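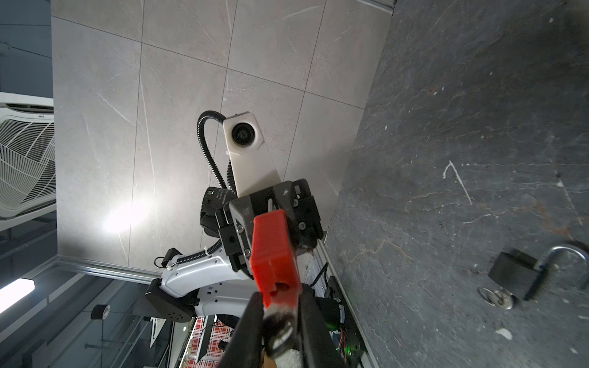 Locks, Keys & Small Storage

Where do you keep the keys of padlocks you use only sometimes?
1512 views, 19 replies, page 1

fengying_l
Posted Apr 24, 2026

Hello all, my name is Fengying Liao and I have read here for a long time but this is my first own thread. I want to ask how you store padlocks together with their keys. I have three colors in use, black, red and blue, and until now the keys lived in a jar with all other keys. Last week I needed to open the blue one and I tried keys for a very long time. Now I have taken everything out of the jar and I want to make a system before I put it back.

My first idea is simple: each lock lies with its own ring of keys next to it, and they never travel apart. The black one I leave open when it is not used, so it cannot be locked by mistake while the key is in another room. My husband thinks this is wrong and that a padlock must always be stored closed. 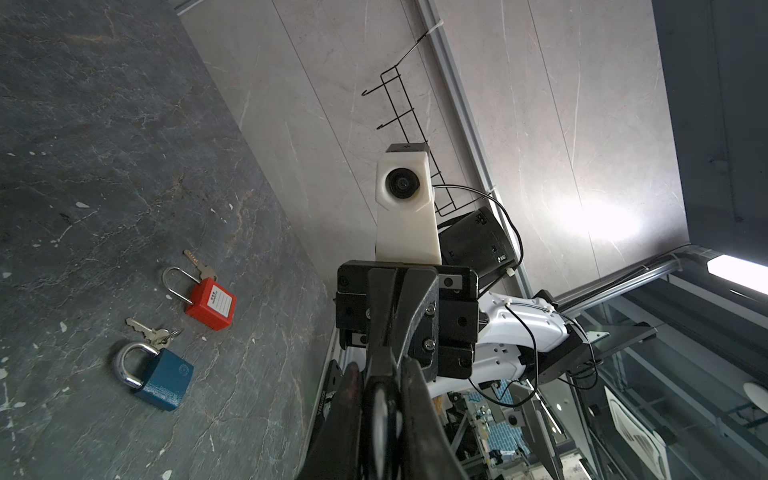 The second idea is to hang them all, lock and key on one hook. The red one has a tall shackle with a narrow loop, so it should hang well. The blue one is short and thick and it is my favorite, but it is heavy, and I am not sure every hook likes that. Also its bunch of keys is bigger than the bunch of the red one.

So, my questions. Open or closed? And lying or hanging?

brassandrust
Closed. Always closed. An open padlock collects dust in the holes of the shackle, and one day it does not catch. I was in a rental storage in Yakubu for four years and we had a shelf of open locks that nobody trusted anymore. Keys go in a separate place, with number tags. If the keys lie beside the lock, then you do not have a lock, you have a decoration.

fengying_l
Thank you, but I think this depends. They are not protecting anything when they are in storage. If a person comes into my utility corner and takes a lock with its keys, I have lost one lock. With separate places I have the jar problem again, only with tags.

mossy_hinge
I'm with Fengying here. Separate storage is for locks that are on a door right now. Spare locks should keep their keys. I put the spare key on a ring through the shackle and click it shut, and one working key stays in the kitchen drawer. Bought a bag of 51 plain rings from Broltow years ago and still have most of them.

brassandrust
And when the kitchen drawer key gets lost, your spare key is locked on the lock itself. Think about it.

mossy_hinge
It's on a ring. The ring opens. I think about it quite often, thank you.

delft_ladder
Both of you forget that red safety locks are a different family. If it has a label with text on it, read the label first. At my work the rule was one lock, one person, and the key in that person's pocket. For home use do as you like, but please don't mix it with the garden gate locks.

fengying_l
This is useful. The red one has such a white label with lines, and I will keep it apart from the others. 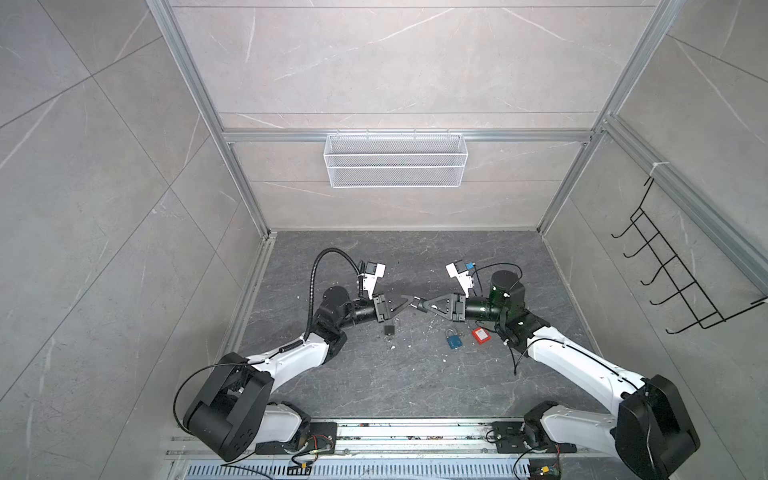
About hanging, I still want to try it, because a drawer makes everything slide together and scratch. I have measured nothing yet, I only have the wall things ready. The black wire rack has five hooks, which would be one for each lock and two for rings that have no home. The white mesh basket already hangs on the rail of the back wall, long and not deep, and I thought it could take the heavy blue one. My worry is the mesh: will small keys fall through?

delft_ladder
Tie the keys in a little cloth bag and they won't. Or lay a strip of drawer liner inside, Vekeo sells one that you can cut with scissors.

brassandrust
How is the hook rack fixed? If it is only a cable tie I would not hang 49 keys on it.

fengying_l
Yes, there is a small white cable tie. I do not have 49 keys, but I take your point and I will put a second tie.

mossy_hinge
Clean first, hang after! I did it the other way once and had grit inside two locks (graphite helps, oil makes it worse in my opinion).

fengying_l
I agree with the cleaning. A dark floor is beautiful but it shows everything. I will use a soft brush and a dry cloth, and no spray near the locks.
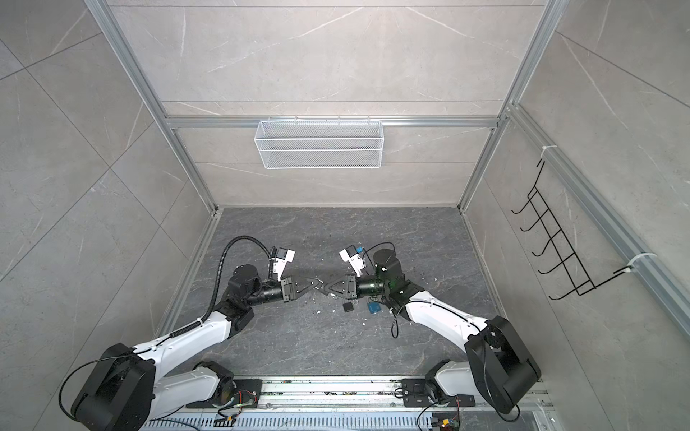
Small white pieces on the dark floor, between the marble-pattern walls.

brassandrust
Vacuum with the narrow nozzle. A brush only pushes it to the rails at the side.

delft_ladder
Disagree, a narrow nozzle can swallow a small key very fast. Ask me about the post box at Cluvbridge. Brush and dustpan.

fengying_l
Then I will use the dustpan. For the open or closed question I have decided to close the red and the blue, and the black one stays open until I find out which ring belongs to it.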